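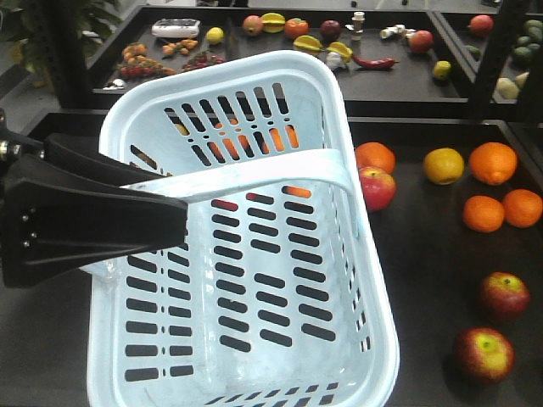

Skultard equipment planning notes

Hello and welcome! This folder is where we keep the shopping list, the budget sheet and the reasons behind both, for anybody setting up a grocery-handling robot of their own (or trying to get one past a finance office, which took us longer than the wiring did). Asanka Paul looks after the numbers, so please send corrections that way.

What's in the folder

budget.csv: one row per purchase, with supplier, lead time and who signed
spares.csv: finger pads, cables, screws
layout.txt: floor plan and power outlets

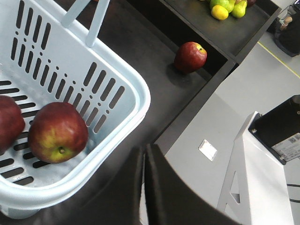

2 min read

Start with the small stuff, is my advice. We priced the arm to the penny and then put down next to nothing for baskets, apples and tables, and that line grew all spring. Plan on 16 percent of the total for props and furniture. Fingers are the other thing: we order them from Flesico in packs of 6, and delivery can take up to 70 days, so order the second pack along with the first.
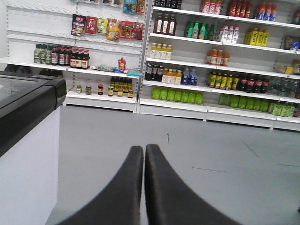 Big furniture is slow too. Shelving and a freezer came through Kanagaratnam on one quote, and I'd do it that way again, because a single delivery meant a single morning of clearing the hallway! Huneo quoted us separately for the service plan, which runs 7 months and is still waiting on a signature.

Prices leave out sales tax. Updates go in on Wednesday.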